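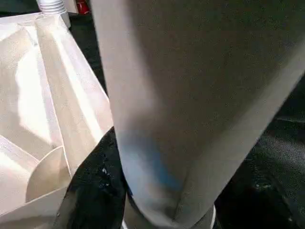 White Plastic, Various
Gallery: pieces from the Lillomcombe display

White plastic has had a poor press in Lillomcombe. The pottery gets the big window in the library, the brass gets the good lamp, and for years anything moulded, creased or funnel-shaped went straight into the cupboard under the stairs. In December we were lent the upstairs room and put the contents of the cupboard on tables. There were 37 pieces on show, most of them white, several of them cream, and a few whose owners insisted they had been white when they bought them.

Captions are by Dorian Jacquet, who also did the dusting. Corrections are welcome if polite.

Hopper, sloping sides
All slopes lead to the middle, as in most meetings. Sold by Tessier for feeding dry goods into something else, though the something else has never come to light and the Tessier leaflet is mainly about the warranty.

Tray with folded corners
Every corner has been given at least one more angle than it needed. Very strong for its weight. Very hard to wipe.

Funnel, wide
Came from a kitchen in Stastby where it did forty years of jam and one weekend of engine oil, in that order, we were assured.

Funnel, narrow
Its companion. Blocks on lentils.

Insert with curved divider
The rounded bit in the middle stops the contents from sliding to one side. Two visitors told us separately that it was for soap powder, one said birdseed, and a man in a very good coat said it was upside down. We turned it over for him and it was worse.

Scoop, no handle
It had a handle. The label on the box still says "with handle", and so we have kept the box.

The two Namik bins
Identical in the catalogue, where both are 182 mm tall. On our table one is 178. Either somebody has had a saw to it or it has been left on a radiator, and the donor changes the subject when asked. They will still stack, but only one way up, and with a noise.

Lid
Fits nothing in the display. We tried it on everything, including after closing time.

Faceted bowl
Bought as modern, put away as old-fashioned, brought out again last year as modern. It has a lot of flat faces and no flat bottom, so eggs are out of the question. Lovely on a north-facing sill at four in the afternoon, when all the creases go grey and it looks as though it cost money.

Packing piece from a radio
Thrown away by everyone who ever owned the radio, with one exception. She kept it for the shape, and then lost the radio. I think this is my favourite thing in the room and I will not be drawn on why.

Drawer organiser
Lent with the contents still in it: drawing pins, a bicycle valve, foreign coins. The contents were more popular than the organiser. We have had to give them their own saucer.

Moulding sample
From the old works on the Stastby road, which turned these out in batches of 1,000 and then decided against them. The surface is slightly rough if you run a thumb along it, and a great many people did, despite the card.

Jelly mould
Not strictly white, not strictly supposed to be here. It got in with the funnels.

A note on cleaning
Warm water and washing-up liquid, then a soft toothbrush for the creases. Bicarbonate for tea stains. Leave the yellowing alone. I spent most of a Wednesday on one cream tray with something from under the sink and it is now two colours of cream.

Lending
We are keeping the room until the choir wants it back. If you have a piece of moulded plastic with sloping sides, ridges or no obvious purpose, leave it at the library desk with your name on the bottom in pencil. Please don't bring garden chairs. We have been offered over a dozen and there is nowhere to sit as it is, the lender having asked that nobody sit on the one we took.

Back to all galleries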